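Automation | Opinion

The Tidy Table Is a Harder Test Than It Looks

The question I am asked most often about household robots is whether they can do chores yet. My answer is that they can do parts of chores, on tables, with the variables held down. I think this is a fair amount of progress. I also think it is being sold as something else.

Take sorting. A tray of mixed items goes in front of a two-armed machine, and each item has to end up in the correct basket. A four-year-old can do it. For a parallel gripper the job contains most of what makes housework difficult: unfamiliar shapes, light objects that tip when touched, containers with rims that get in the way, and a rule about what belongs where that has to be applied every time.
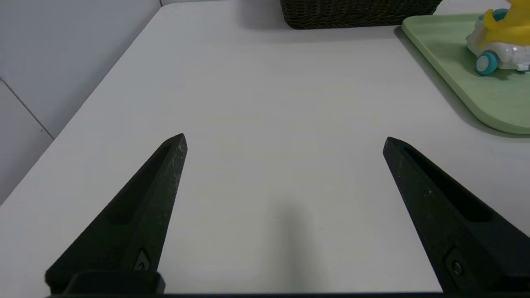

A gripper with two rigid fingers has one real decision to make, namely where to close. On a box the answer is easy. On a toy with wheels it is not. Close on the wheels and the toy may roll out of the grasp. Close too high and it may pitch forward. People solve this by feel, correcting a bad grip before they know it was bad. Most machines at a price a household could consider have little sense of touch and rely on cameras, and a camera at the wrist loses much of its view at the moment of contact.

Vendors prefer to talk about success rate. Drovelden's spring brochure for its Vetero arm claims 974 correct placements in 1,134 attempts. I have no reason to doubt the count. It works out to just under 86 percent, and for a research result on varied objects I would call it respectable. In a kitchen it means that one item in seven goes wrong. The brochure does not say how. A can placed in the wrong basket costs a few seconds. A can dropped on a tile floor, or a glass, costs more, and the two are scored the same.

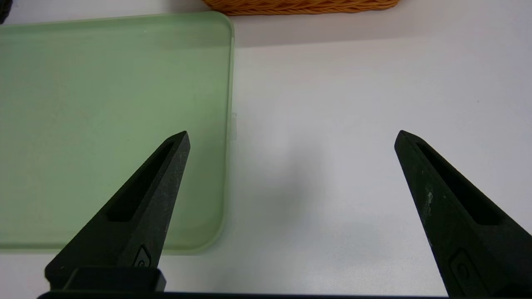
Open fingers over the work surface, with the sorting tray at left.

Itzel Aguirre, who ran a packing line for years before moving to integration work at Hosoda, put the objection to me more bluntly in April. On her line, a station that failed one time in seven would have been pulled by lunch. She would accept a slow machine. She would not accept one that needed a person standing next to it, as the person could do the work.

I agree with her about the shop floor. Homes are different in one respect that favors the robot: time is cheap. If a machine takes 89 seconds to put away one can and nobody is in the room, the 89 seconds do not matter. Speed is the wrong complaint. What matters is how long it can run without a rescue, and whether it stops safely when it needs one.
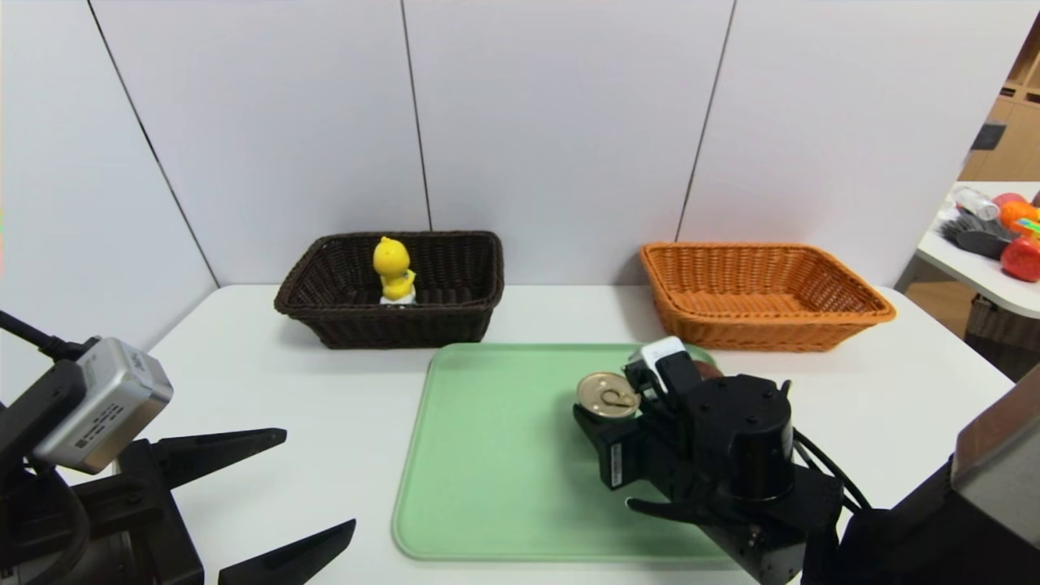 What a useful test would report

I would like to see three numbers replace the single percentage. The first is attempts between interventions, where an intervention is any time a human hand enters the workspace. The second is the share of failures the machine detects by itself. The third is performance on objects it was not trained on, reported separately and never averaged in.

Su-bin Shin's group has been scoring the Cudis controller this way over 700 trials, and the second number is the one that moved my opinion. Older controllers would miss a grasp, carry nothing to the basket, open the fingers and proceed. The current one frequently looks again and retries. That is closer to competence than another few points of raw accuracy.

The tray should also be refilled by someone who does not work on the robot. Engineers learn, without meaning to, which way up to leave things.

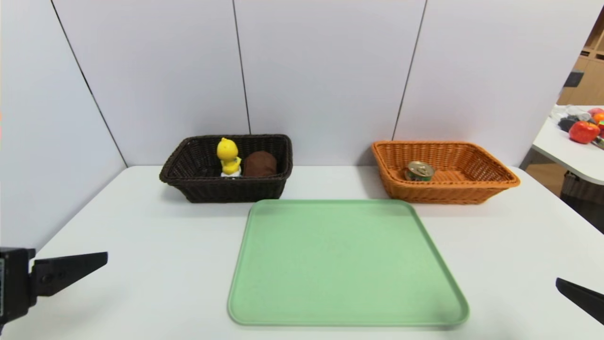 Both baskets in use, tray clear.

So, can they do chores? On a bounded task, with known containers and good light, some can do enough of it to be worth measuring properly. Loading a dishwasher after a family dinner — wet plates, nested bowls, a fork under everything — is a different class of problem, and I would not infer the second from the first. Anyone buying on the strength of a sorting demonstration should ask for the intervention count, and ask who set the table.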